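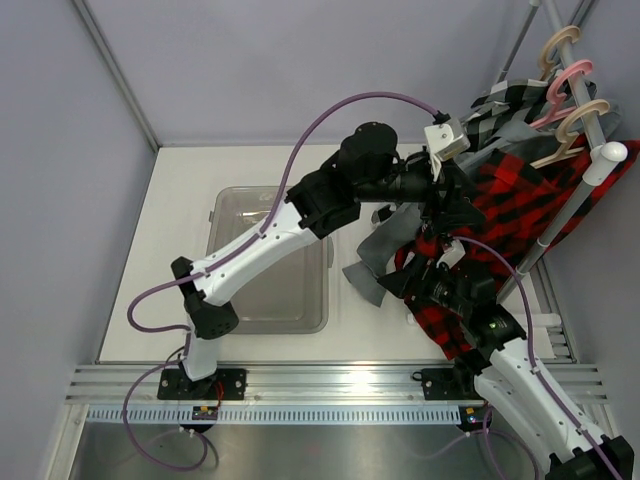 4 min read

Hang It or Bin It: A Small Gallery of Clothes Storage

By Gwendolyn Marchetti
Posted 2021-12-19 in Closets & Laundry

There are two places a clean shirt can go in my household, and neither of them is the chair. The chair has been discussed. This month's gallery is devoted to the approved options, the rack and the bin, and to the long argument between them that has been going on in my hallway closet since July.

I should say up front that I am a hanger by temperament and a binner by circumstance. My closet was designed by somebody who owned a coat. Everything I've learned about storing clothes I learned by trying to close that door.

Rack above, bin below

Garments on the rack, clear bin on the tabletop. White table, pale lavender-gray wall, and the bin looking as empty as a bin can look, a condition mine has never kept past lunchtime.

I like a clear bin. An opaque one is a place where tights go to retire. With a clear one you can at least see the sweater you've been accusing your sister of stealing, even if it's at the bottom and wearing everything else as a hat. Rounded corners are kinder to knits too, and much kinder to shins.

What gets the rack

Anything that wrinkles out of spite. Linen, obviously. Cotton blouses, the dress you bought for a wedding and have since worn to two dentist appointments, any pants with a crease you paid for. Small clothes hang better than people expect, and if you have children's things to sort it's worth giving them a low rail of their own so they aren't swallowed by the coats.

Leave a gap between garments. I know. I also have a short rail and a long list of opinions about what belongs on it. But if you have to use your shoulder to get a shirt in, the shirt will come out looking like it was mailed.

Face everything the same direction. It changes nothing about your life except that for one afternoon you'll open the closet just to look at it.

What gets the bin

Sweaters, because hangers give them shoulders like a linebacker. T-shirts, if you fold them upright in a row so you can flip through them like records. Pajamas, gym things, the swimsuit. Socks go in a bin of their own or they get into everything, like sand.

Fold to the height of the bin and stop when the row is snug. There is a temptation to lay one more thing flat across the top. That one more thing becomes the lid, and after a week it's the only thing you ever wear.

Measuring, or what I do instead

A reader once asked what size bin I use, and the true answer is whatever was left on the shelf at Petier, the housewares place near me that seems to restock by rumor. I later measured the closet properly. The shelf is 570 millimeters deep. I had bought bins made for a shelf 500 millimeters deep, which leaves a strip at the back just wide enough to lose a belt in. I have lost three belts in it.

So measure first, then buy. Measure the door opening as well as the shelf, and remember that you'll want to get your hands around the thing once it's in there.

The rail question

My rail is 1,600 millimeters long and I share it. I'd call the split even, and I'd be the only one. Erzsébet Csizmadia, my neighbor and the most organized person I'll admit to knowing, sorts hers by length, short on the left and long on the right, so there's a sloping space underneath where the bins tuck in like cars in a garage. I copied her last winter. It worked beautifully until I did laundry.

Her other rule is that a thing coming off the rack has to go somewhere before you pick up the next thing: back up, into the bin, or into the giveaway bag. No piles on the table "for now." I've tested "for now" and it runs to several weeks.

If you're starting this weekend

Clear a table first. A bare surface the height of your waist is the whole trick, and it's the part I always skip in favor of the bed, where I then can't sleep. Put the empty bin on it within reach of the rail and work from one end to the other. Take down a garment, look at it, decide. Don't try it on unless you have a free evening and a strong character.

Check pockets while you're there. My last round turned up a grocery list in my own handwriting that said only "the good one."

Labels are optional with clear bins, though I use them. Mine are strips of masking tape, and one still says Kadudden, the campground we went to that summer, because it held the hiking clothes. It now holds napkins. Everyone in the house knows the napkins are in Kadudden.

From the comments

Nadar: I hang sweaters folded over the bar of the hanger, arms crossed in front. No linebacker shoulders.

Gwendolyn: Tried it. They look so disappointed in me. But yes, it does work, and I've moved two of mine back up to the rail.

Jurkix: What do you do with jeans?

Gwendolyn: The chair.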